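Sorting out the old drives
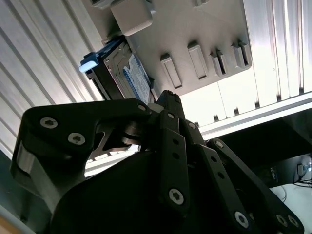 Kirnau, March

I finally got to the hard drives on Saturday. They have been sitting in a box since we moved, and every few months I'd take one out, wonder what was on it and put it back.

The rule this time was simple. Each drive gets plugged in once. If it mounts, I copy what I want and write the contents on a paper label. If it doesn't, it goes in a bag for recycling. I gave each one 14 minutes before giving up.

The first drive had 2537 photos on it, most of them duplicates of ones I already have. I kept a folder from the trip to Haka and some scans Sayaka Ogura made of her mother's recipe cards. She had asked me for those twice and I had told her they were gone, so I owed her an email.

Another one was all work files from Rodon. I haven't worked there in years and didn't open them. Wiped.

Copying was slow. The old dock runs hot, so I let it rest between drives and cleaned out the desk drawer in the meantime. I found two power supplies that don't fit anything and a receipt for 49 dollars for a cable I could have bought for 18.

The labeled drives are on the shelf in the hall closet now. The recycling place takes electronics on weekday mornings, so the bag is by the door until I get a morning off.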